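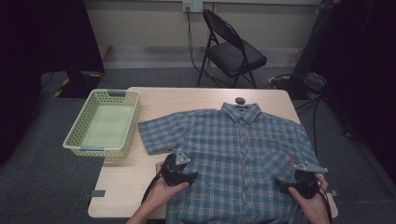
Summer shirts: washing, ironing and putting away

I've been meaning to write this one up for ages, and as it's 01/10/2026 and I've just carried the last of the short sleeves up to the loft, I may as well do it while it's fresh. A few of you asked after the July post on grass stains what I do with cotton shirts in general, so it's all going in together. Get a cup of tea, it's a long one.

Washing

Cotton shirts go in at 30 in our house unless something dreadful has happened down the front. Undo every button first, including the collar ones if it has them. I used to leave them done up to save time and spent years sewing buttons back on, so you can work out for yourself how much time I saved. Turn darks inside out. Checks and stripes I leave the right way round because I can never spot the marks otherwise.

Don't cram the drum. If you can't get your fist in on top of the washing there's too much in there, and it'll all come out like screwed-up paper. I set the spin at 1000 for towels and drop it to 500 for shirts – they come out heavier and take longer on the line, but the ironing is half the work.

Collars

The inside of the collar is where a shirt goes first. A bit of ordinary washing-up liquid rubbed in with an old nail brush, left for twenty minutes, then straight into the machine. Green household soap works too, if you can still find it. I get mine from the hardware shop in Stokstead, the one with the mops outside, and buy three bars at a time in case they stop doing it.

For yellow marks under the arms, bicarb and water mixed to a paste, left on for an hour. It won't shift very old ones. I had a cream shirt that I treated four times and it ended up as dusters (very good dusters, mind you).

Drying

Hang shirts from the hem, upside down, with the pegs on the side seams. Peg them at the shoulders and you get two silly little ears that no iron will get rid of. If it's raining, put them on hangers over the bath with the top button done up, and give the front edges a good tug downwards while they're still damp.

I never tumble dry checks all the way. Ten minutes to knock the creases out, then a hanger.

Ironing

Iron them damp. If they've gone bone dry, sprinkle them with water, roll them up in a towel and go and do something else for half an hour. My mum kept a lemonade bottle with holes poked in the cap for this and I still haven't found a spray bottle I like as much.

The order I do it in:

Collar first, wrong side and then right side, from the points in towards the middle
Yoke
Sleeves, which on a short sleeve takes no time at all
Back
The two fronts last, going round the buttons with the tip of the iron

With a check you've got lines to follow, so use them! Pull the cloth until the lines run straight and then press. If you iron a wobble into a check everyone can see it from across the road.

Steam irons: I've had a Tosau for six years and it's been fine, but I descale it every other month as our water is terrible. Half white vinegar, half water, steam it through over the sink, then twice more with plain water. Check your instruction book before you try that, some makers don't want vinegar anywhere near them. Mine doesn't mention it either way so I took my chances.

Folding

You want a big flat surface, and a bed is too soft for it. Kitchen table, wiped down and completely dry. Button the shirt at the top, the middle and the bottom at the very least. Lay it face down, smooth it out with the flat of your hand, then fold one side in to the middle of the back with the sleeve lying straight down, and do the same with the other. Fold the bottom third up, then once more so the hem sits just under the collar. Flip it over and there you are.

If you're packing a suitcase, tuck a rolled pair of socks inside each collar so it doesn't get squashed.

Putting away for winter

Wash everything first, even the ones that look clean. Sun cream and sweat don't show in October but they certainly do in spring. Make sure it's all dry too. I leave mine on the landing overnight after ironing before I box it up.

I use lidded boxes from Savine, the shallow sort, with an old pillowcase laid along the bottom. Heaviest at the bottom, linen on top. Cedar balls are lovely but they fade, so give them a rub with sandpaper every year. I also put in a lavender bag or two – I'm not convinced it puts off a single moth, but I like opening the box.

Write what's in there on the end of the box and not on the lid. You'll be stacking them.

Spare buttons

Those little bags with a spare button in? I sew the button to the inside seam of the shirt the day I buy it. There are 151 loose ones in my biscuit tin (I counted them one wet afternoon) and not one of them matches anything we own.

Next time I'll do wool jumpers, and what to do about the bobbles.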